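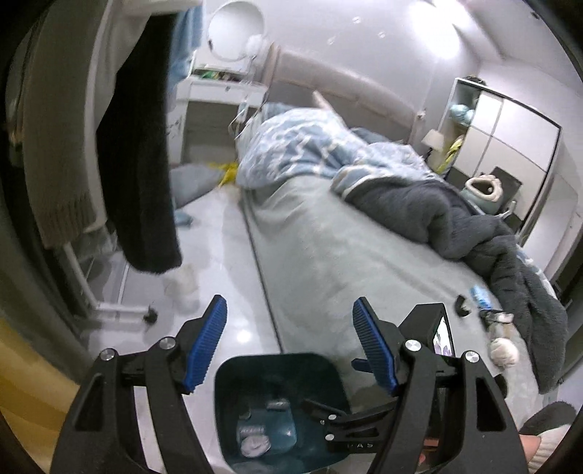 **제12호 · 2쪽**

# 감자조림, 이번엔 안 부서지게 해 볼게요

저는 감자조림을 정말 좋아하는데, 오랫동안 제가 만든 건 감자조림이라기보다 간장 맛 으깬 감자에 가까웠어요. 냄비 뚜껑을 열면 모서리는 다 뭉개져 있고 국물은 걸쭉하고(그건 또 그것대로 밥에 비비면 맛있긴 해요!). 엄마 감자조림은 젓가락으로 집으면 네모난 채로 올라오는데 제 건 왜 그 모양이었을까요. 요 몇 달 월요일 저녁마다 한 냄비씩 조려 보고 드디어 마음에 드는 방법을 찾아서 적어 둡니다. 어려운 건 없고, 껍질 벗기는 게 제일 귀찮아요. 저는 감자 껍질 벗기는 거 진짜 싫어해요.

## 재료

반찬통 하나 정도 나오는 양이에요. 둘이 먹으면 사흘쯤 갑니다.

- 감자 400g (중간 크기로 세 개쯤)
- 양파 반 개
- 꽈리고추 한 줌 (없으면 풋고추, 그것도 없으면 빼세요)
- 식용유 2큰술
- 물 한 컵
- 진간장 3큰술
- 맛술 1큰술
- 설탕 반 큰술
- 물엿이나 올리고당 1큰술 반
- 다진 마늘 반 큰술
- 참기름 조금, 통깨 조금

간장은 저는 무굴루 같은 어려운 이름은 잘 모르겠고 그냥 Mugo 진간장을 써요. 동네 마트에서 한 병에 1,507원 할 때 사 놓은 건데 짠맛이 꽤 센 편이라, 집에 있는 간장이 순하면 반 큰술 더 넣으셔도 돼요. 물엿은 Rusier 것도 써 보고 Pulter 것도 써 봤는데 조림에 넣으니 저는 차이를 못 느끼겠더라고요. 남편은 느낀대요. 글쎄요.

## 감자 고르기

햇감자는 껍질이 얇고 수분이 많아서 조림에 잘 어울려요. 분이 많이 나는 감자는 쪄 먹으면 최고인데 조리면 금방 부서집니다. 그래도 집에 그것밖에 없으면 조금 크게 썰고 나중에 물을 살짝 덜 잡으세요. 싹이 났거나 초록빛이 도는 감자는 쓰지 마시고요.

알감자로 하실 분들은 이 글 말고 다른 방법을 찾으시는 게 좋아요. 알감자는 껍질째 오래 조려서 쭈글쭈글하게 만드는 거라 시간도 불도 달라요. 저도 언젠가 쓰려고 하는데 아직 만족스럽게 된 적이 없어서...

## 만드는 법

### 1. 썰고 물에 담그기

감자는 껍질을 벗기고 사방 2cm 정도로 깍둑썰기해 주세요. 크기가 들쭉날쭉하면 작은 것부터 풀어져 버리니까 여기서만큼은 조금 꼼꼼하게요. 모서리를 둥글게 깎는 분들도 계시던데 저는 평일 저녁에 그럴 기운은 없습니다.

썬 감자는 찬물에 12분 담가 둬요. 왜 하필 12분이냐면, 그 사이에 양파 썰고 꽈리고추 꼭지 따고 양념장 섞고 나면 딱 그만큼 지나 있어요. 그러니까 10분이어도 되고 15분이어도 돼요. 물이 뿌옇게 되면 한 번 헹궈서 체에 밭쳐 두세요.

### 2. 양념장 섞기

간장, 맛술, 설탕, 다진 마늘을 물 한 컵에 미리 섞어 둡니다. 물엿은 아직 넣지 마세요! 처음부터 단 걸 다 넣으면 감자 속이 익기 전에 국물이 끈적해지고 바닥이 눌어요. 저는 이걸 몰라서 Gotulura 냄비 하나를 아주 새까맣게 태워 먹었어요. 이틀 동안 베이킹소다 끓이고 문지르고 난리였습니다.

### 3. 기름에 먼저 볶기

이게 제일 중요해요. 물기 뺀 감자를 키친타월로 한 번 더 톡톡 닦고, 팬에 기름을 두르고 중불에서 볶아 주세요. 감자 가장자리가 투명해지고 겉이 살짝 노릇해질 때까지요. 저희 집 가스레인지로는 5분 정도 걸려요. 예전에는 마음이 급해서 1분 볶고 바로 물을 부었는데, 그게 으깬 감자의 지름길이었던 것 같아요.

자꾸 뒤적이지 말고 팬을 흔들어서 굴려 주세요. 바닥에 좀 붙는다 싶으면 잠깐 기다렸다가 흔들면 떨어져요.

### 4. 조리기

양념장을 붓고 센불로 올렸다가 끓기 시작하면 중약불로 줄입니다. 뚜껑을 덮고 7분. 그다음 뚜껑을 열고 양파를 넣어요. 여기서부터는 숟가락으로 국물을 떠서 감자 위에 끼얹어 가며 조려 주세요. 주걱으로 휘휘 저으면 앞에서 정성 들인 게 다 소용없어져요.

젓가락으로 감자 하나를 찔러서 부드럽게 들어가면 물엿과 꽈리고추를 넣습니다. 국물이 바닥에 두어 숟갈 남을 때까지만 조리고 불을 끄세요. 조금 많아 보여도 식으면서 감자가 꽤 빨아들여요. 바짝 조리면 다음 날 퍽퍽합니다.

### 5. 마무리

불 끄고 나서 참기름 조금, 통깨 솔솔. 그리고 바로 반찬통에 옮기지 말고 팬에서 10분쯤 그대로 두세요. 뜨거울 때는 감자가 아직 약해서 옮기다가 부서지거든요. (저는 이때 꼭 몇 개 집어 먹어요. 제일 맛있는 때예요!)

## 자주 망하는 부분

**짜게 됐어요.** 물을 더 붓기보다는 양파를 조금 더 썰어 넣고 몇 분만 더 끓여 보세요. 단맛도 나고 짠맛이 좀 누그러져요.

**속이 안 익었는데 국물이 없어요.** 불이 셌던 거예요. 물을 반의반 컵만 가장자리로 돌려 붓고 뚜껑 덮어서 약불에 3분.

**색이 허여멀건해요.** 마지막에 진간장을 더 넣고 싶어지는데 참으세요. 하룻밤 지나면 색이 들어요. 정 마음에 걸리면 설탕을 흑설탕으로 바꿔 보시고요.

**꽈리고추가 누렇게 됐어요.** 너무 일찍 넣으신 거예요. 마지막 2분이면 충분해요.

## 보관이랑 남은 것 먹기

완전히 식혀서 뚜껑 닫고 냉장실에 넣으면 저는 사나흘 안에 먹어요. 냉동은 안 해요. 한 번 해 봤는데 녹이니까 감자가 스펀지처럼 돼서 한 입 먹고 말았어요.

차가운 채로 먹어도 괜찮은데 저는 전자레인지에 30초만 돌리는 쪽이 좋아요. 어중간하게 남으면 숟가락으로 대충 으깨서 마요네즈 조금 넣고 식빵에 발라 드셔 보세요. 간장 맛 나는 감자 샌드위치가 되는데 아이들이 의외로 잘 먹어요. 삶은 달걀 하나 같이 으깨면 더 든든하고요.

매콤한 걸 좋아하시면 4번에서 고춧가루를 반 큰술 넣으시면 됩니다. 저희 집은 막내가 매운 걸 못 먹어서 늘 안 매운 걸로 하고, 저는 제 그릇에만 청양고추를 썰어 올려 먹어요.

다음 호에는 같은 양념장으로 하는 어묵조림을 적어 볼게요. 물 양만 반으로 줄이면 돼요.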